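Sorting Large Bricks by Color: Notes on the Tabletop Method
3 min read

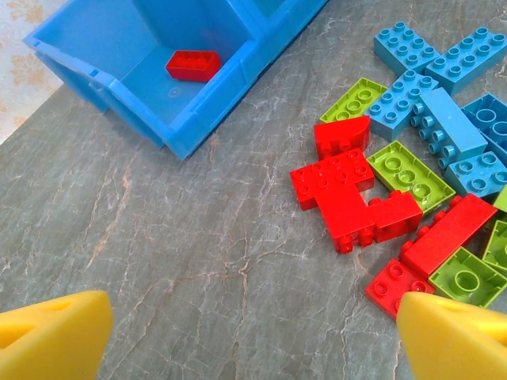
Is it quicker to sort large bricks by color or by shape? Color is quicker for the first pass, and shape can wait until each color is in its own compartment.

The toy library at Plastau checks its large-brick sets in every November, and this year the procedure has been written down so that all branches return them in the same state. It applies to the large toddler-size bricks only. Small bricks still go through the sieve trays.

Work on a hard, smooth surface. Marble, glass and sealed wood are all suitable. Carpet is not, as lint collects inside the hollow undersides and has to be picked out by hand. Tip the set out to one side of the table and keep the other side clear. A pile of red, blue and lime green bricks separates faster when it is spread one layer deep, with the sorting bin within arm's reach.

Place one brick of the correct color in each compartment before starting. This fixes the layout, and a second person can join in without asking. Red goes in the first compartment. Blue is normally the largest group and should have the deepest space available.

Bricks may land studs up, on their sides or upside down. Leave them as they fall during the first pass. Turning every brick adds time and has no effect on the color sort. On the second pass, turn each one over and check the tubes underneath for cracks, dried food and stickers – cracked bricks go in the repair envelope and are deducted from the set card.

Washing follows sorting. Negin Najafi uses 4 liters of warm water with a small measure of dish soap, one color at a time, then drains the bricks open side down on a towel overnight. Do not use the dishwasher. Two sets from the Jiltirness branch came back warped after a hot cycle and no longer grip.

The full Plastau stock stands at 259 large bricks, of which 250 are fit to lend. Replacements for the other nine are on order through Farhad Hashemi. Please do not fill the gaps with bricks from home, even where the color matches, as the stud height varies between makers.

Completed set cards go to Cirilo Cuautle, with the branch name on the back.

We use cookies to remember your newsletter preferences. Accept | Manage settings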